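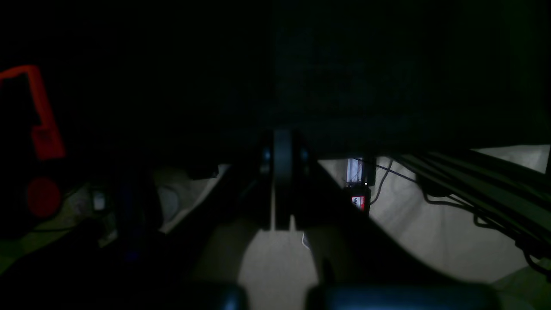
Gillata two-finger gripper with wrist camera

Sold as a complete end-of-arm set. Fingers, pads, camera and mounting plate ship assembled.

Stroke: 50 mm
Finger finish: matte black
Pads: rounded, replaceable
Lead time: 11 working days

The Gillata is meant for bedding, clothing and other soft goods, where a hard narrow jaw tends to leave marks. The pads come off with one screw each. Spare pairs are listed under Parts.

Try-out notes, Plesov bench

We ran it against the older Natum on pale quilted fabric, with most of the lights off. Grip force stayed at 30 N for both. The Natum closes faster. The Gillata is easier to steer from the wrist view in low light, and a black finger shows clearly on a cream cover. Against dark items the outline is much harder to follow, so we suggest adding a lamp for that work. 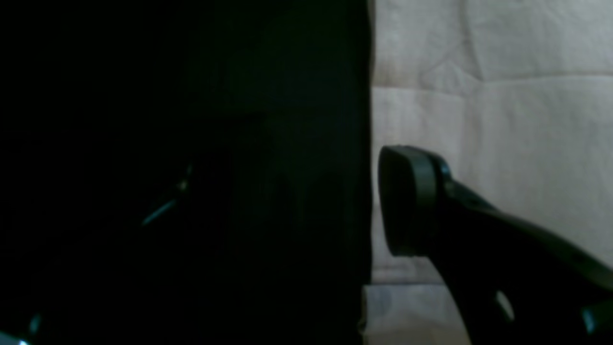 Ye-seo Na wrote that she would still choose the Natum for anything stiff, and asked whether the pads fit its fingers. They do, with the adapter plate (part 275), ordered separately.

Returns are accepted on unused sets only.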